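Folding shirts with a large printed design on the front

Colin Whitlock
I help run the clothing room at the Gredthorpe family center. Donated children's shirts are folded and stacked by color. Plain garments present no difficulty. Shirts with a large print crease across the design, and the stacks lean. Is there an accepted method?

Otard
Iron them first.

Ambrosio
Ironing is seldom necessary. Please lay the shirt face down, bring both sides and sleeves to the middle, and fold up from the hem in thirds. The print then ends on the outside. Spread the shirt fully before the first fold — a sleeve tucked under will show as a lump later. We keep finished pieces at the back of the table and unfolded ones in a basket.

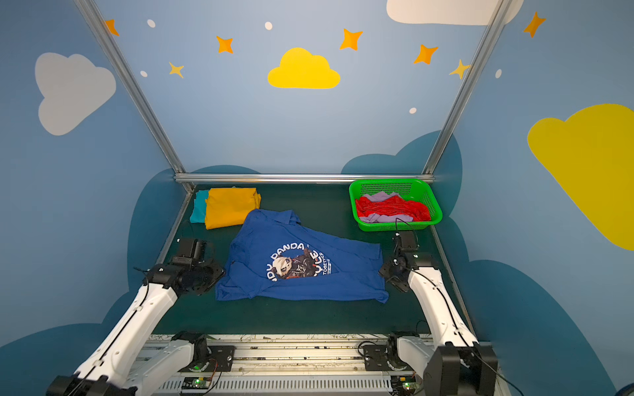
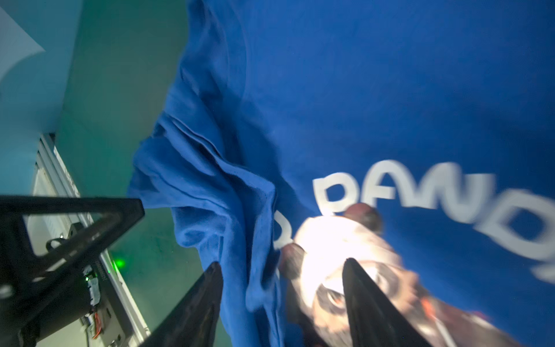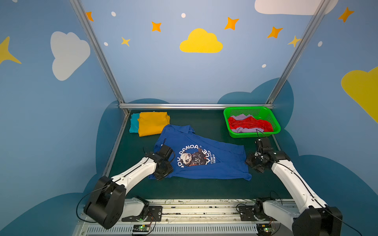
The blue shirt with the panda print, with two folded pieces at the back left.

For thick or rubbery prints, a loose roll is preferable to a hard fold. Stacks should be limited to 14 shirts on an open shelf. Children's sizes may be folded in half instead of thirds if the shelf is shallow.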